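Reading time: 7 min

# Galar – remote-controlled demonstrations in a simulated bedroom

This is the data card for Galar, a set of demonstrations made by people steering a simulated arm by remote control. It started as the release notes that came with the first upload. Those notes said the set would "teach everyday bedroom skills." I asked for that line to come out and it did. What follows is what I am willing to sign.

Maintained by Hui-mei Fang. Complaints go to the same place.

## What you get

2000 episodes. Each one is a person moving the arm from a start pose to whatever they considered the end of the task, plus the written instruction they were given. Every episode has:

- joint positions and gripper opening for every step
- the operator's raw commands, before smoothing
- video from a fixed view of the room and from a view on the wrist
- the instruction, as typed
- a success mark (read the section on this before you use it)

The tasks are small ones: pick a thing up off the bed, move it to another part of the bed, push it clear of a fold in the blanket. There are 49 instructions in all. Several are the same request in different words, so please don't report this as 49 skills. A paper draft we were sent in September did that, and the authors were nice about changing it.

## How it was collected

Operators drove the arm with a hand controller through a program called Vuvis, which maps hand motion to gripper motion. Moving your hand down moves the gripper down, at least in theory. There is a delay, and people adapt to it in different ways. Some make one slow sweep. Others tap, wait, tap again. Tin-yau Kwok is a tapper and his episodes are easy to spot in a plot – they look like stairs.

We had four operators. That's few. Shuk-fan Yeh recorded more than anyone else, and a model trained on the full set will pick up her habits, including a preference for coming at objects from straight above even when a side approach would be shorter. I don't consider that wrong. I do think you should know it before you write that your policy "discovered" a top-down strategy.

New operators did 20 practice episodes before anything was kept. The practice episodes are not in the release. Hui-mei Chang argued that they should be, because beginners' mistakes are useful for teaching recovery, and I have come round to her view, but the files were deleted before I did.

## About the success mark

The mark is set by the operator pressing a button. Later we ran an automatic check, which looks at where the object ended up, and compared the two on a sample of 100 episodes. They disagreed more often than I was comfortable with. In most of those cases the operator had been generous: the object was on the right part of the bed but had been dragged there, or dropped from a height that would make you wince if it were your phone.

Both marks are in the files, as `op_success` and `auto_success`. Neither should be called ground truth. If you filter on the operator's mark alone, you are training on someone's mood at four in the afternoon.

## What I don't believe it shows

That any of this carries over to a real bed. The blanket in the simulator holds its folds better than cloth ever does. Contact between the fingers and the bedding is a guess made by software, and the guess is sometimes silly. We have tried nothing on hardware. People who cite Galar as evidence about real homes are citing something we haven't got.

I'm also doubtful about the claim, made in the Plomadix write-up, that more demonstrations of this type will fix grasping on soft surfaces. Maybe. What I saw was the same approach repeated with small changes, and a policy that got better at copying it.

## Views of the workspace

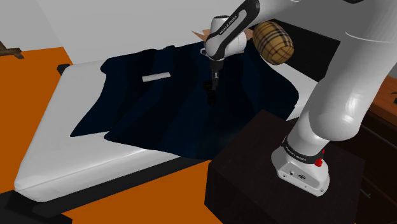
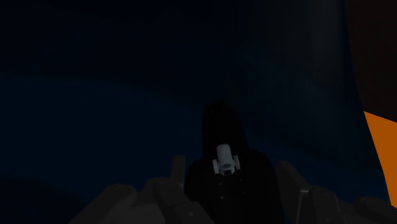
Lighting and contrast are the weakest part of this set, and I would fix them before adding a single episode. The operators steered mostly by the room view and used the wrist view for the last bit of the descent, so a thing that is hard to see is hard to teach. In the room view, the small black object beside the gripper tip is difficult to pick out from the navy blanket, while the thin white one farther left stands out at once. Both get the same weight in the index, and I doubt they deserve it. The wrist view can be worse. With nearly everything close to black, a network may well learn to lean on the orange patch at the right edge, and I can't tell you that ours didn't. Shuk-fan Leung has suggested brightening the wrist video after the fact. I'm not keen – it would make the files nicer to look at and put back nothing that the renderer left out. If you do it anyway, say so when you report results.

## Splits

Train and test are divided by instruction and by operator, in two separate files. Use the operator split if you want an honest number. Scores on the instruction split come out higher, for the reason given above: some of the instructions are near copies of each other.

An older split, called Guerra, was random by episode. It is still on the server so that old results can be repeated. Please don't start anything new with it.

## Known problems

- Some episodes begin with the gripper already moving. The first few steps can be cut.
- The raw commands and the video drift apart in long episodes. We correct for this in the loader but not in the files.
- Instructions contain typing errors. They were left in, and a few change the meaning ("move it of the blanket" could go either way).
- Pauses were not removed. If your model learns to hang over the bed doing nothing, it learned that from us.

## Changes

The second upload corrected the gripper opening, which had been stored upside down, with closed as open. Anyone who trained on the first upload should download again. The third added the automatic success mark and this card.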